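## Procès-verbal d'écoute

La commission d'écoute du Fonds sonore de Danport s'est réunie un mercredi, comme le prévoit son règlement, dans la salle du premier étage. Étaient présents Mme Tülin Taşdemir, présidente de séance, M. Vasilis Vukadinović, rapporteur, et M. Osvaldo Caruso, ancien preneur de son, entendu à titre consultatif. Mme Aldana Alarcón, excusée, avait transmis ses observations par écrit.

L'ordre du jour comportait un seul point : l'attribution d'une cote au disque sans titre déposé en décembre par les ayants droit du studio Babić. Le tirage, limité à 300 exemplaires selon la facture de pressage, réunissait un quartette de jazz dont trois membres étaient identifiés. Le quatrième, le pianiste, ne figurait sur aucune feuille de présence.
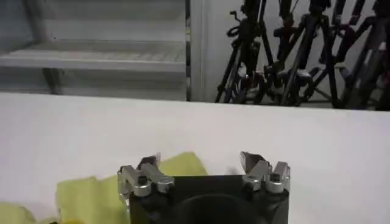
M. Vukadinović rappela que le règlement interdisait de cataloguer un enregistrement dont un interprète demeurait inconnu. Il proposa l'ajournement. La présidente fit observer que l'ajournement avait déjà été prononcé deux fois et demanda que l'on procédât à l'écoute de la première face.

Le saphir fut posé à l'heure dite. La contrebasse entra seule, puis la batterie, jouée aux balais. Le piano n'intervint qu'à la vingt-deuxième mesure, par un accord tenu si longtemps que le rapporteur, croyant à un défaut de pressage, se leva à demi de son siège. M. Caruso lui fit signe de se rasseoir.

– C'est Aasen, dit-il.

La présidente pria M. Caruso de préciser sa déclaration. Il indiqua que Jonatan Aasen avait accordé les pianos de la maison Tilline pendant de longues années, qu'il n'avait jamais joué en public et qu'il essayait toujours un instrument par ce même accord, en attendant qu'il s'éteigne. Le soir de la séance, le pianiste engagé n'était pas venu. Aasen avait gardé son manteau.

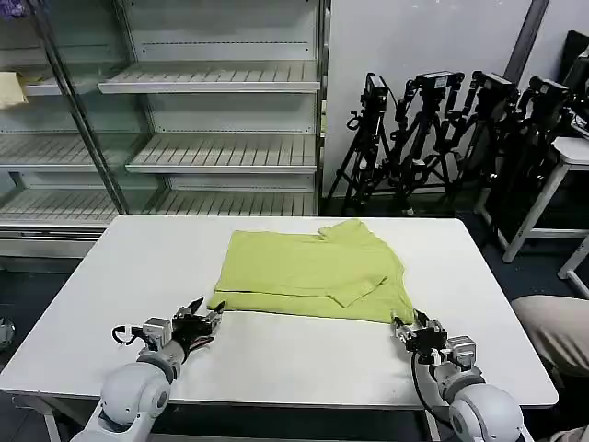 Dernière modification de la page : mercredi 24 mars

Le rapporteur demanda s'il existait une pièce écrite à l'appui de ce témoignage. M. Caruso répondit qu'Aasen avait refusé son cachet de 500 couronnes et n'avait donc rien signé. On rechercha dans la lettre de Mme Alarcón une mention utile. Elle y relevait seulement, au bas de la seconde page, que l'on entendait quelqu'un tousser avant le dernier morceau – « un homme enrhumé, assis tout près du clavier ».

La seconde face fut écoutée sans interruption. À l'endroit signalé, la toux se fit entendre. M. Caruso ôta ses lunettes et les garda dans la main jusqu'à la fin du morceau, intitulé *Herkorik* sur l'étiquette.

Après délibération, la commission attribua au disque la cote 1 154. Dans la colonne réservée au piano, Mme Taşdemir inscrivit elle-même le nom de Jonatan Aasen, suivi de la mention « accordeur ». M. Vukadinović demanda que sa réserve fût consignée au procès-verbal. Puis il demanda s'il était possible de réentendre la première face.

La séance fut levée à la nuit tombée.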